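Ticket 423: Frontier biographies missing from search
Site: Huvonlow Old West Archive
Opened: 7 Aug 2026
Priority: normal
Status: awaiting reader check

Problem
A reader searching for cattle rustlers gets 11 results. The printed index lists 132 entries under that heading. Pages for the missing men still open from a direct link.

Log
1. Repeated the search on two browsers. Same result on both.

2. Checked the Prilten import from April. All the biographies came across, but most have no occupation filled in. The old catalogue kept "rustler", "stock thief" and "cattle thief" in one notes box, and the import skipped it.

3. Copied the notes box into the occupation field on a test copy and rebuilt the search. The count went up to nearly the full list — 3 entries were still absent.

4. Opened those by hand. Each has a question mark in the death year, which the date field rejects. Changed them to "unknown" and moved the question mark to the remarks.

5. Ran the same fix on the live site. Search now matches the printed index. Page layout and sidebar unchanged on the Flekberg theme.

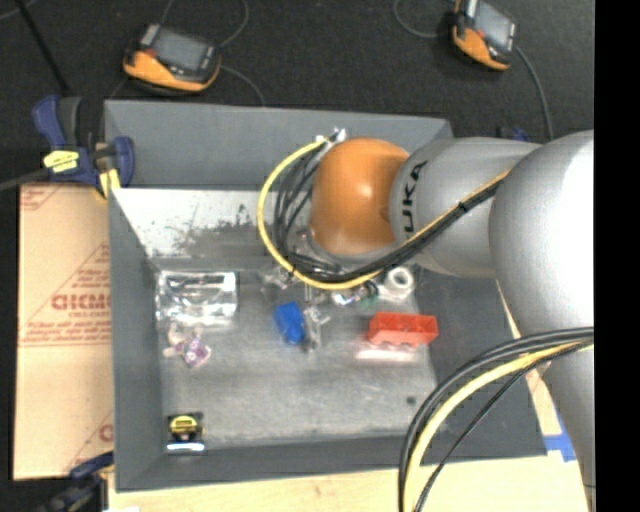
6. Alternative spellings still fail. A search for a surname with one "l" does not find the same name with two. Moved to a separate ticket under the Makokha name list.

Next
Reader to repeat the original search and reply. Close if no answer in two weeks.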